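The Arm in the Back Room: Home Automation at the Bolger Workshop

Members of the Bolger shared workshop began work on the Remport arm in April, on a budget of £3,000.

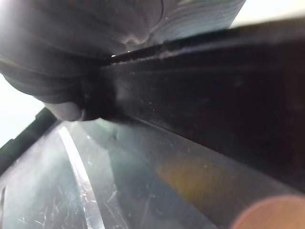 The budget covered the motors, the control board and a gripper with soft grey fingers. Declan Kingi, who leads the build, chose padding over bare metal after the first version, named Lirkar, marked several of the plastic trays it was asked to lift.

The present design has 6 joints and is programmed from an ordinary laptop. Each evening session lasts 30 minutes and is devoted to a single task, usually closing the fingers on a rim or edge. Grip force is set by hand and entered in the workshop log.

Plans for a second arm, to be known as Drevard, are under discussion among the members.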